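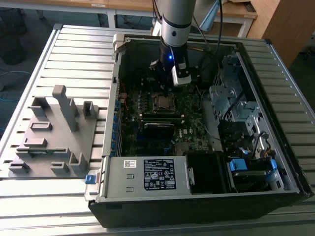
Section 4: Setting Up the Dining Room for a Music Night

Print this page | E-mail this page

Last updated: 2026-09-15

If you've read the first three sections you already know how I like a normal dinner service at Alvarado to run. Music nights are a different animal. We push half the furniture against a wall, the kitchen cooks a shorter menu, and at some point a table of grandmothers gets up and dances (my favorite part of the job, every single time!). The steps below go in the order I do them myself. If you're covering for me, please follow them in that order at least once before you start improving on them.

Before You Start

You need the floor key, the roll of blue tape from the host stand, the short menus, and the log-in for Flovesport, our booking program. Give yourself 45 minutes with one other person. Alone it takes me closer to twice that, and I'm grumpy by the end.

Note: Lunch has to be completely finished. Don't start sliding tables while guests are still having coffee. I did it once and got a very polite letter.

4.1 Switching the Bookings Over

1. Open Flovesport on the host stand and pick the date.

2. Change the room plan from Regular to Music. The tables by the stage will disappear from the plan, and the long table will show up on the left side.

3. Look for anybody who was booked before the plan changed. They land in a list called Unplaced. Go through that list by hand and give each party a table.

4. Read the notes on every booking. People write birthdays and allergies there, and also things like "my uncle will want to sing." Tell the band about the uncle.

5. Print the list and clip it behind the host stand. Paper still wins when twenty people walk in together.

Caution: Do not press Auto Seat on a music night. It has no idea which tables face the stage, and it loves to put a party of two at the long table.

4.2 Moving the Furniture

1. Start at the stage and work toward the front door. If you go the other way you'll box yourself in with chairs.

2. Take out the four square tables nearest the stage. Stack their chairs in the hallway by the coat closet, on the right side only, so the restroom door opens all the way.

3. Push the banquette tables together to make the long table. There's a small step in the floor near the second window, so stop before you reach it or everybody's soup will lean.

4. Tape the corners of the dance floor. Run your tape along the old marks in the wood if you can find them. Press it down hard with your shoe.

5. Walk from the kitchen door to the long table carrying an empty tray at shoulder height. If you have to turn sideways anywhere, move something.

6. Check both exits. You should be able to push each door wide open without touching a chair.

The dining room is 1,197 square feet, which sounds like a lot until there's a bass player in it. When in doubt, take a table out. I've never regretted a bigger dance floor, but I've regretted the extra two-top by the speaker plenty of times – those poor people couldn't hear each other order.

4.3 Getting the Band In

1. Band parking is behind the building. Put the cone out by mid-afternoon or the flower shop's customers will take the spot.

2. Let them load in through the side door. The front steps are no fun with an accordion case.

3. Show them where the two stage outlets are. The outlet by the bar belongs to the ice machine, so nothing else goes in it.

4. Offer food right away. Melquiades Galindo, who has led our house band since the beginning, eats before he plays and only then, and he'll ask for the lamb even when it's off the menu. Give him the lamb.

5. Do the sound check before the doors open. Stand at the farthest table and talk to somebody in a normal voice. If you need to lean in, ask the band to come down a little. They'll creep back up by the second set anyway.

Caution: Speaker cables go along the wall and under the rubber mats. Please don't let one cross the dance floor, even with tape over it.

4.4 The Short Menu

The kitchen needs its own heads-up, so talk to Teodoro Chávez the day before. He runs the line on music nights and has strong feelings about how many hot appetizers he can send out at once. Here's how we usually split it:

1. Cold plates and bread go out as soon as people sit down, with no ordering needed.

2. Main courses are ordered before the first song. Servers should gently push this. "The kitchen slows down once the music starts" is a perfectly true thing to say.

3. No mains leave the kitchen during the first dance. Hold them on the pass and run them at the break.

4. Dessert and coffee are served standing up, at the bar, for anybody who has lost their chair (there's always a few).

Note: If a guest only wants the regular menu, ask Teodoro first and promise nothing. He usually says yes. He likes to be asked, though.

4.5 When People Start Dancing

Keep the lights at the second mark on the dimmer. The first mark is too dark to read a check, and the third makes everyone look like they're at the dentist.

1. Have one server stay near the dance floor with a towel. Spilled drinks get wiped up at once, even in the middle of a song.

2. Clear glasses off any table touching the tape.

3. If a shy table is watching, don't drag them up. Leave that to Melquiades, who is much better at it than we are.

4. Kids are welcome on the floor until the second set. After that it gets crowded, so ask parents to keep them close.

Breaking plates comes up at least once a night. The answer is no, with a smile. We keep a basket of paper napkins at the host stand, and guests can throw those as high as they like. Sweeping them up afterward is a pain, but I'd still take it over the alternative.

4.6 Putting It All Back

1. Pull up the tape the same night. By morning it takes the floor finish with it.

2. Bring the square tables back in and set them for lunch.

3. Switch Flovesport back to the Regular plan. I forget this about half the time, so I've stuck a note on the screen, and you should leave it there.

4. Return the floor key to the hook inside the office door.

5. Write down anything that ran short in the green notebook. In June we ran out of lemons two music nights in a row, and there wasn't a word about it in the book.

If the band is playing at Bara the next evening, their stands and mats can stay in our hallway overnight. Anything else goes home with them. Section 5 covers private parties, including the deposit and what to do when the party is bigger than they told you.

Print this page | E-mail this page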